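Budgeting for a two-handed packing robot in a small fruit and veg unit: what have I missed?

Posted in Small Business Equipment by Druto

Hello all. I run a little packing unit that does mixed trays for farm shops and a couple of office deliveries. It's all done by hand at the moment and we're at the point where I either take on more people for the busy months or spend money on a machine. I've been talking to two suppliers and I'm in a bit of a muddle over how to compare them, so I'm hoping someone here has been through it.

The first quote is for a fairly ordinary setup, a single arm with suction cups over a short belt. The second is for a two-handed robot with proper fingers, from a firm called Granström. The second costs a lot more (I'd rather not put the figure on here, but it's a good chunk of what I paid for the van and the cold room put together) and the salesman says it'll cope with anything we put in front of it. Suction is fine on apples. I'm much less sure about it on ripe tomatoes, and that's where a lot of our waste comes from already.

Granström have built a simulation of our job, and I've had a screen share of it and a few pictures. We do a tray with loose produce in it, picked out of cardboard boxes, no film until the end. I'd asked them to start with a tomato and a lemon because one's soft and one's hard and they're both slippery little so-and-sos.
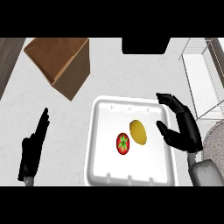 Kavent, May

I wrote my notes the same evening as the call, so forgive the state of them. The tray in their model is the right sort, shallow with a raised rim and rounded corners, so somebody listened. Two pieces of fruit in it is a long way off one of our trays though. We pack 11 pieces in the standard one, and they're jammed up against each other by the time you get to the last few. I asked if they could show me the last piece going into a nearly full tray and they said that would be "a further phase", which I took to mean another invoice.

What I have in the budget so far is the robot, delivery, a table for it to work at, two days of training and a bit for electrics. My accountant has asked what we'll spend on it each year after that and I couldn't tell her. I also don't know whether to count on it replacing a person or just helping one.

So really I'd like to know: what did you forget to budget for? Is a simulation worth anything when you're deciding? And has anyone rented one first?

Oh, and we do 1,000 trays in a good week, far fewer in winter, if that makes a difference.

Thanks in advance!

Jemisard
Posted Sunday, August 27, 2023

I've only just seen this, so you may have signed something by now, but I'll put it down anyway as it might help the next person.

We bought a two-handed one for a bakery hamper line. Different product, same headaches! The robot itself came in at the price quoted. Everything round it didn't. My list of things I hadn't got in the first budget:

Guarding and the safety assessment. Ask who's doing it and get it in writing. Ours was "customer to arrange" in small print on page 3, and it held us up for weeks.

Spare fingers and coverings. Anything that touches food has to be cleaned or covered, and covers wear out. Ask for the price of a full set and how long they expect a set to last on your hours, then put that in your yearly figure. Ask too if the hands can be washed down at all, because ours can't be and we're forever swapping gloves.

Getting the boxes to it. You mention picking out of cardboard boxes. Who opens them, who takes away the empties, and what happens when one turns up squashed or a bit skewed? In our place that was a person, and still is. I'd budget for it helping somebody for the whole first year and be pleased if it does better.

Software and support. This was the big one for us. Some firms sell you the arm and then charge monthly for the bit that makes it useful. Get the renewal price for the second and third years before you talk about the first.

Your own time. I was on that line most afternoons for a good while and I didn't cost a minute of it.

On the simulation, I'd say it's useful for working out space. You can see if both arms fit round your tray, if there's room for the box to stand where you'd want it, if anything on the table's going to be in the way of an elbow. We found out from ours that the shelf we'd planned was in a daft place, and moving it in a drawing was free. I wouldn't use one to decide how fast it'll go or how much fruit it'll bruise. Squeezing a real tomato on a warm day is a different matter, and I'd want to see a real hand do it with your own produce.

So what I'd do is box up 100 tomatoes, mixed ripeness, take them to the supplier's workshop and sit there while it packs them. Take your actual trays too, and fill them properly. Then bring the lot home, leave them overnight and look at them in the morning. Bruises don't always show straight off. If they won't let you do that before you pay a deposit, I'd keep my money in my pocket.

We didn't rent. I wish we had.

Kavent Growers
Posted later the same day

Agree with most of the above, but I'd look harder at the cheap quote before writing it off. We've got a single suction arm and it does our lemons and apples all day long without much fuss. The tomatoes we kept on the hand table. It meant one person on soft fruit where we'd had several doing everything, and for a unit your size that might be plenty. You could always go for the fancy hands later when the price has come down a bit.

Renting does exist, ask for "hire with option to buy" and check the hire comes off the price. Do it in your busy season, otherwise you're paying to watch it stand still.

Also get the electrics looked at first. We had to have a new supply put in and it cost more than the table, the stand and the training.

Just lease it
Posted the following week

Lease it, let the leasing company worry. That's what we do with our forklifts.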